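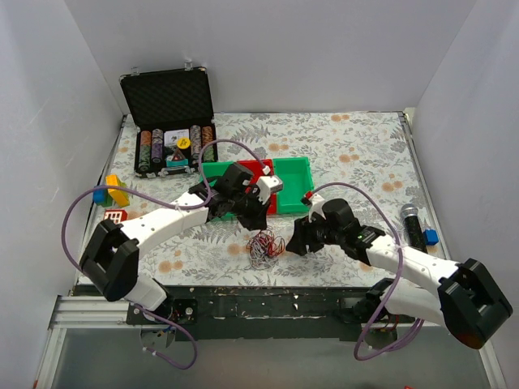
Pokerkoffer Vonell 200 im Test: ordentliche Chips, schwacher Verschluss

Seit April spielen wir jeden zweiten Samstag Texas Hold'em, meistens zu fünft oder sechst. Vorher haben wir mit Chips aus einer alten Spielesammlung gespielt, die so leicht waren, dass jeder Stapel beim Setzen umfiel. Der Vonell 200 war der günstigste Koffer mit Einlage, den ich bei Ditach gefunden habe. Inzwischen war er 15 Abende im Einsatz.

Lieferumfang

Im Set sind 200 Chips in vier Wertstufen, 50 pro Farbe, dazu zwei Kartendecks und ein Dealer-Button. Eine Anleitung liegt bei, sie erklärt aber nur die Reihenfolge der Pokerhände und kein Wort zu den Blinds. Wer neu anfängt, muss sich das woanders anlesen.

Chips

Die Chips haben keine aufgedruckten Werte. Das hat mich zuerst gestört, beim Turnier ist es aber praktisch, weil wir die Werte selbst festlegen. Das Gewicht ist in Ordnung, sie liegen gut in der Hand und klappern nicht so hohl wie die ganz billigen. An zwei Chips stand am Rand ein kleiner Grat über, den habe ich mit feinem Schleifpapier entfernt.

Für vier Spieler reicht die Menge gut. Zu sechst wird es eng, sobald jemand nachkauft. Lev Skoryk hat bei uns die Bank und wechselt dann ständig kleine gegen große Chips, das kostet Zeit. Ab sechs Personen würde ich gleich ein größeres Set nehmen.

Karten

Die mitgelieferten Karten sind der schwächste Teil. Sie sind steif, lassen sich schlecht mischen und hatten nach drei Abenden die ersten Knicke an den Ecken. Damit sind sie markiert und für eine ernsthafte Runde nicht mehr zu gebrauchen. Wir spielen jetzt mit Plastikkarten von Kiani. Die passen vom Format her auch in das Fach.

Koffer

Der Koffer ist leicht und lässt sich gut verstauen. Die Fächer sitzen eng genug, dass die Stapel beim Tragen nicht durcheinanderfallen, solange alle Reihen voll sind. Fehlen ein paar Chips, rutscht der Rest hin und her.

Der Verschluss ist bei mir seit dem zehnten Abend locker. Einmal ist der Koffer auf der Treppe aufgegangen, und wir haben zu dritt Chips eingesammelt. Seitdem kommt ein Gummiband darum. Auf meine Mail hat Ditach nach vier Tagen geantwortet und einen Umtausch angeboten – allerdings nur für den kompletten Koffer samt Inhalt, auf meine Kosten. Das war mir zu umständlich.

Fazit

Für gelegentliche Runden mit bis zu fünf Leuten ist der Vonell 200 brauchbar. Ein zweites Kartendeck sollte man gleich mitbestellen. Wer den Koffer oft transportiert, schaut sich besser den von Astbridge an, den Nandi Shabalala manchmal mitbringt. Der ist schwerer und teurer, schließt aber ordentlich.

Chips: gut
Karten: mangelhaft
Koffer: ausreichend
Gesamt: befriedigend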